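## 4. What the chores taught us

I'll be blunt about where we are: if you asked me today whether a machine can do the dishes, I'd say it can do the easy middle part of the dishes. We went into this section of the study pretty cheerful. Csaba Magyar and I had picked glass and cloth as our two "warm-up" categories, and we figured the hard stuff (drawers, zippers, anything with a lid) would come later. Well, glass and cloth ate most of November!

The trouble starts with how a person holds a jar while wiping it. One hand keeps it steady, the other presses a cloth against it, and both adjust to each other all the time without anyone thinking about it. Our policy, which we call Loltero, learned the steady hand quickly. It never really learned the pressing hand. It would touch the cloth to the glass and slide along nicely, but with so little force that a smudge had every chance of surviving. When we turned the force up, the jar scooted sideways. Cinzia Zuccaro thinks this is mostly a sensing problem and I think it's mostly a data problem, and we've agreed to leave both opinions in the paper.

Then there's soft and see-through material – my least favorite thing in the whole project. Glass at least stays the same shape while you look at it. A sheet of plastic over fabric bends, glares, and hides whatever is behind it, and a wrist camera sees all of that from very close up. Figure 3 gives a feel for both kinds of difficulty. 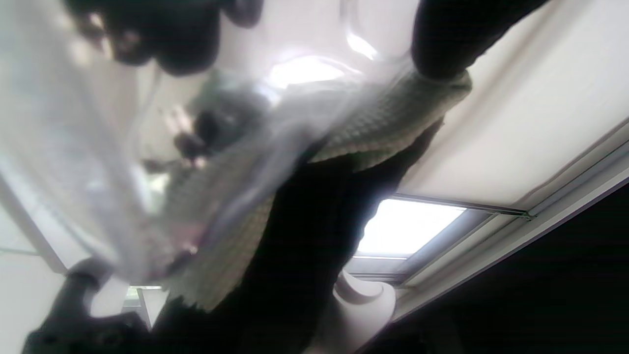
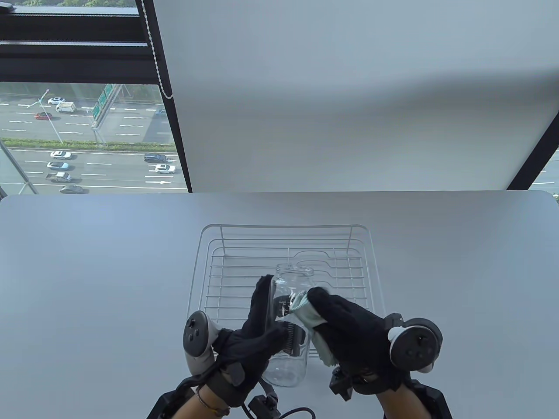 **Figure 3.** Soft and transparent materials at close range. First panel: translucent plastic and waffle-textured knit, gripper view. Second panel: a glass jar and a cleaning cloth held in gloved hands at a dish rack, head view.

We trained on 2,000 demonstrations across all chores and then ran 134 trials on glass and cloth alone. Loltero finished 31 of them with no human help. I know that sounds low (it felt low, too, standing there), but the failures weren't spread evenly. Picking up a jar and setting it back in a rack was fine nearly every time. Wiping was hit or miss, and anything that meant telling a clear layer from the fabric under it was mostly miss.

Sándor Gál asked whether more views would fix this. We tried adding a head view to the wrist view, and it did help with finding the rim of a jar. For plastic it made almost no difference. Both views get confused by shiny folds, and adding a second confused opinion didn't buy us much. We come back to this in Section 5, where Ferenc Dudás tests the same tasks with a touch sensor on each fingertip.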